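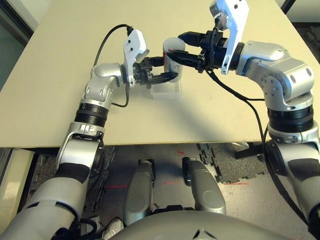

Planning and budgeting for a two-arm workstation: frequently asked questions

Last updated November 8, 2020

Stillari helps small manufacturers, labs and training centers plan their first purchase of two-arm robot equipment. The questions on this page come from people who are putting together a budget request or comparing quotes. If yours is not covered, write to Meriem Soliman through the contact form.

What does a typical quote include?

Most quotes cover the arms, the controller, one gripper per arm and the basic software license. Read the line items closely. Brackets that join the gripper to the wrist are often listed separately, and so are cables. We have seen quotes where the gripper was included and the part needed to mount it was not.

Shipping, duties and installation are usually on a second page or missing altogether. Ask for them in writing before you compare two suppliers.

What share of the budget should go to the arms themselves?

For a first station, plan on 70 percent for the robot and grippers together. The rest goes to the table, flooring, cables, spare parts, safety equipment, training and the hours your own people will spend on setup. Buyers who put 90 percent into the robot tend to come back to their finance office within the first year.

Do we need two arms?

It depends on the part. If the part can be clamped in a fixture and every operation comes from one side, a single arm and a good fixture will cost less and be easier to maintain. Two arms make sense when one has to steady something while the other works on it, or when you handle many different light items and do not want to build a fixture for each one. An upright cup or a roll held low by one gripper and near the top by the other is a common first task for this kind of station, and a reasonable one to ask a supplier to demonstrate.

Bring your own parts to the demonstration. Suppliers choose objects that suit their grippers.

Which gripper should we budget for?

Start with a plain two-finger gripper on each side. They are the least expensive to repair and the fingers can be swapped. Check how far the fingers open and whether they will reach the part without the wrist hitting the table. Longer fingers reach better but flex more under load.

If you expect to change grippers later, ask for the bolt pattern on the mounting bracket. A printed or machined adapter is cheap when you know the pattern and slow to get right when you don't.

Why is cabling a separate line?

Gripper cables run on the outside of many arms, and they need enough slack for the wrist to turn fully. That slack has to go somewhere. It loops over the work area or hangs past the table edge, and it can catch on things. Budget for clips and sleeves, and for one complete spare set of cables. Cables fail sooner than joints do.

Stepan Yatsenko, who handles installations for us, asks customers to leave the cables loose for the first few days of testing and tie them down only after the full range of motion has been checked.

Can we use a table we already own?

Often, yes. It should be level, should not rock, and should have a plain surface that contrasts with the parts you are handling. Beige or gray works for dark parts. White parts on a pale table can be harder for a vision system to pick out, so test this before ordering a new top.

Look underneath as well. Table legs and cross braces get in the way of a robot with a wide base, and a table with open space along the front is easier to bring a robot up to.

What about the floor?

Interlocking foam mats are inexpensive and comfortable for operators who stand for long periods. They are soft, though, so do not set a heavy base half on a mat and half on concrete. Either cut the mat around the base or keep it to the areas where people stand. Include the mats in the first order — adding them later means moving everything.

How much space should we set aside?

Ask for the reach drawing and mark it on the floor with tape before you sign anything. Then add a walkway on at least two sides, plus a place for the controller and for an operator. Your safety reviewer may want more. At the Jondthorpe training center, the original plan fit the robot and left no room to open the controller cabinet, and the station had to be moved to another bay.

Should we buy, lease or rent?

Rent if you are not sure the task can be done. A short rental costs more per month, but it answers the question. Lease if your volume is steady and you want service included. Buy if you have someone on staff who can handle maintenance and you expect to use the equipment for more than 29 months, which is where our own comparison between the standard lease and a purchase breaks even.

How are payments usually scheduled?

A common arrangement is 50 percent with the order and the balance on acceptance. Define acceptance as a task completed on your site with your parts. "Delivered and powered on" is too weak. Some suppliers, including Fusik, will agree to hold back a small part of the final payment until training is complete, but you have to ask.

How long does delivery take?

Quotes are generally valid for 90 days. Lead times vary by model and are longest for grippers, so order those first if you can. Orders that need to be booked in this budget year should reach us before the December shutdown.

What running costs should we plan for?

Finger pads, cables, software renewals, calibration visits and operator time. Operator time is the largest of these in the first year at most sites. Someone will need to reset parts, check grips and restart jobs, and that person's hours belong in the budget.

Can you review a quote from another supplier?

Yes. Send the full document with all attachments. Our Zúñiga office handles these reviews and charges a flat fee, credited toward installation if you later use us for it. We do not share one supplier's prices with another.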